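Inventário da Casa Killinora

Por determinação da administração da Casa Killinora, procedeu-se em março ao levantamento dos bens do andar nobre. A incumbência coube ao conservador Thirumalai Achari, que se apresentou à porta de serviço com uma pasta, dois lápis e a chave que lhe fora confiada por escrito.

O regulamento da Casa datava de 1713 e continuava em vigor. Dispunha o artigo 10 que nenhuma sala fosse dada por inventariada sem que o responsável nela permanecesse uma hora em silêncio. Achari cumpriu a disposição na biblioteca, na sala de jantar e no gabinete do antigo provedor, e de cada uma lavrou o respetivo auto.

Restava a sala do mármore. O seu antecessor, Ashraful Munshi, deixara dela uma única folha, com a menção: «Parede norte – veios em número incerto. Voltar com outra luz.» Munshi voltara 60 vezes, conforme o livro de entradas, e a folha nunca fora substituída.

Achari sentou-se diante da parede às cinco da tarde. Mediu-a, anotou-lhe a cor e procurou seguir um dos veios, que descia em diagonal e se perdia na claridade. Retomou-o mais abaixo. Já não lhe pareceu o mesmo. 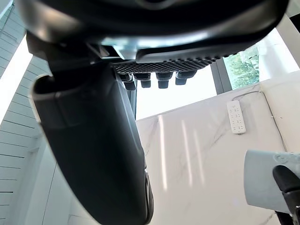 Sala do mármore: veios cinzentos e reflexos claros na parede.

Decorrida a hora regulamentar, abriu a pasta e redigiu o auto. No campo destinado ao material escreveu «mármore branco». No campo destinado ao estado escreveu «bom». Perante o campo das observações deteve-se longamente, enquanto os reflexos mudavam de lugar sobre a pedra polida.

A administração recebeu o processo completo no dia 1 de abril de 2024. Ao auto da última sala vinha apensa a folha de Munshi e, sob a assinatura deste, constava a de Achari, acompanhada de um pedido – devidamente fundamentado – para conservar a chave.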